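Dukside Suture Pad Set – data card

Version 2
Maintained by the Dukside bench group
Status: stable, small corrections accepted

Contents

Summary
Pads
Thread and needles
The task
Labels
Known problems
Splits and files
Use and terms

Summary

The Dukside set covers simple suturing on soft practice pads. It was put together for work on stitch spacing, thread handling and knot tying at close range. The set holds 300 clips with a total of nearly 3,000 labeled events. All clips show bench practice. There is no tissue of any kind in the set, human or animal, and no patient data.

Version 1 used a coarser label list and is no longer distributed. Results from version 1 should not be compared with results from version 2, as knot events were split into two classes between releases.

Pads

Pads were ordered from Stekwood in a single batch. They are soft, smooth on the working side and pale to flesh-like in tone, depending on the light. Each pad has one working line. Pads were retired when the holes on either side of the line began to run together, which was judged by eye at the bench.

A pad ID is given for every clip in pads.csv. Clips that share a pad ID should be kept in the same split. Holes left by earlier stitches are a strong cue to pad identity, and a model can pick them up quickly.

Thread and needles

Needles are curved. Thread is mostly dark, which gives good contrast against the pad but poor contrast against the tool shafts and any shadowed area. Thread length at the start of a clip was not controlled. The field thread_start in the metadata has three values: long, medium and short. It was filled in by the person at the bench and has not been checked against the footage.

Thread under tension is labeled separately from slack thread. The test is whether the segment between two holding points is straight. A segment that leaves the jaws on the far side is labeled on its own, even when it is clearly part of the same strand.
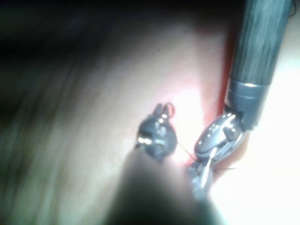 Dark thread held taut between the two tools.

Small loops close to a tool tip get the label loop_tip. The label says nothing about whether the loop belongs to a finished knot. Where a loop is partly hidden by the jaws, annotators marked the part they could see and set the occluded flag.

The task

Each clip covers one or more of these steps:

pick up needle
place needle at entry point
drive needle across the line
pull thread through
form loop
tighten
release

Steps are not always in this order. Dropped needles, second attempts and long pauses were left in. Clips were trimmed only at the start and end.

No target spacing was set for the stitches. The bench sheet asked for even bites on both sides of the line and no gathering of the pad surface. Gathering is recorded in the notes column where it was seen.

Labels

There are 8 event classes, listed in labels.txt. Each event has a start frame, an end frame and a confidence value of high or low. Low confidence was used mainly for events near the edge of view and for thread crossing a dark background.

Needle labels need some care. The class needle_cross applies when any part of the needle shaft passes over the working line, whether or not the point has entered the pad. Entry is a separate event, needle_entry. A needle arcing across the line with its point in plain view is needle_cross only.

The working line itself is outlined in a subset of still frames. The outline follows the visible red edge, including feathered or hazy parts, and stops where the color can no longer be told apart from the pad. Red smudges beside the line are outlined as stain and are not part of the line.

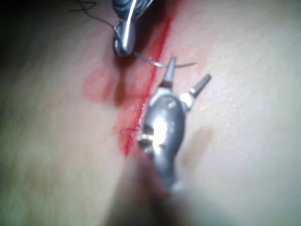

Benmoussa wrote during the review of this version that the stain class was too broad. Spots standing well clear of the line and the faint tint spreading out from it behave differently in segmentation, and in that reading the tint should be left unlabeled. The request is open. Until it is settled, tint is labeled as stain with low confidence, and users who want the narrower class can filter on that value.

Known problems

Near objects are often out of focus.
Bright highlights on metal parts can hide the jaw line, so open and closed states are less reliable there.
Dark thread over dark shadow is undercounted.
A few clips have thread_start left blank.

Splits and files

Train, validation and test lists are in the splits folder, grouped by pad ID. Labels are plain CSV. A loader is kept in the Romotero tools repository and reads version 2 only.

Use and terms

Free for research and teaching. Not suitable for rating the skill of any person. Please cite the version number.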